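Can a machine clear a kitchen table yet?

Posted by Shoaib Khokhar

Our residence in Petton serves 70 tenants, and I have been asked to report on whether automated equipment could take over tidying in the shared kitchen. I would be grateful for replies from members with direct experience.

Catriona McIver

Not at present. Our office reviewed the matter in December and kept its cleaning contract.

Hòa Sầm

I would respectfully offer a more qualified reply. Picking up one item at a time is within reach. Completing a chore is a separate matter.

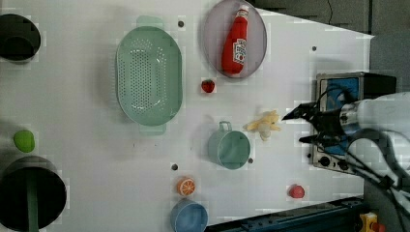
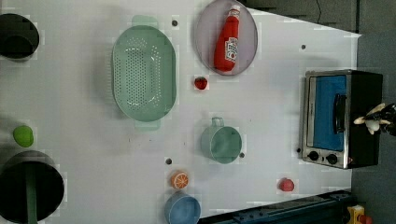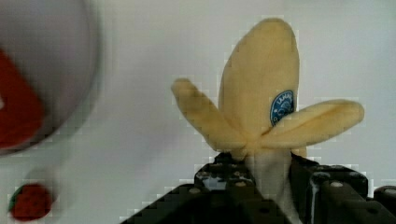 Residences should ask any supplier for results on the full task, counted from start to finish. At Belau we logged 395 attempts at table clearing, and the failures came mostly from items of unusual shape. A ketchup bottle lying on a plate requires a decision about which to lift first, and a soft banana with floppy peel flaps must be held by its base. I would advise a trial of 2 months before any purchase, with staff keeping the written log.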